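The Plavham duvet set, white, king size
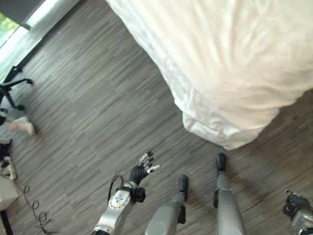
I've been selling bedding for long enough to have gone off most of it, so when I say I sleep under the Plavham myself, you can take that as my whole sales pitch. It's a plain white cover with two matching pillowcases, and we've had it in the shop in one form or another since Mogens Holst and I started stocking our own things under the Gorkmont name. Mogens wanted stripes. I wanted white. There is still no striped one!

The cotton is a washed percale, so it has that cool, slightly crisp feel when you first get in, and it softens up nicely over the first few weeks. It creases. I'm saying so up front as we do get the odd email about it. If you like a bed that looks ironed, have a look at the Brunet sateen instead (smoother, a bit heavier, a bit more money). I like a rumpled bed, and I've never once ironed mine.

We cut it generously. On a king mattress it comes well down over the sides, and if you're the sort of person who flings the duvet back in the morning and walks off, a corner will probably end up hanging near the floor. On a low bed frame you may want to go down a size, or at least measure from the top of the mattress to the floor before you order. A double cover on a low king bed looks perfectly fine to my eye, though check that your duvet fits it.

It closes at the bottom with buttons, proper sewn-on ones, and there are ties inside the top two corners so the duvet doesn't slide down into a lump by your feet. You get a spare button in a little paper envelope. Please don't throw it away with the packaging, I did that with my first one and had to raid stock.

Washing: 40 degrees with whatever powder you normally use, 60 if you need to. Do the buttons up first or everything else in the machine will crawl inside. Line dry if you've got the space, tumble on low if you haven't. Go easy on fabric softener, it makes percale feel a bit greasy over time. White does show everything, of course, but it's also very forgiving in the wash, and I've got tea out of mine more than once.

People ask what it goes with, and the answer is more or less any floor and any wall. I think it's at its nicest with grey boards and plenty of daylight, where a cream cover can look a bit yellow. Add a wool throw if you want some colour.

The duvet itself isn't included. If you need one, the Durkutham all-season is the one I'd put inside, and Leif Ketilsson in our warehouse can pack the two together if you leave a note with your order.

The next batch is due in July. Single and double are in stock now, king is running low, and pillowcases can be bought separately as a pair.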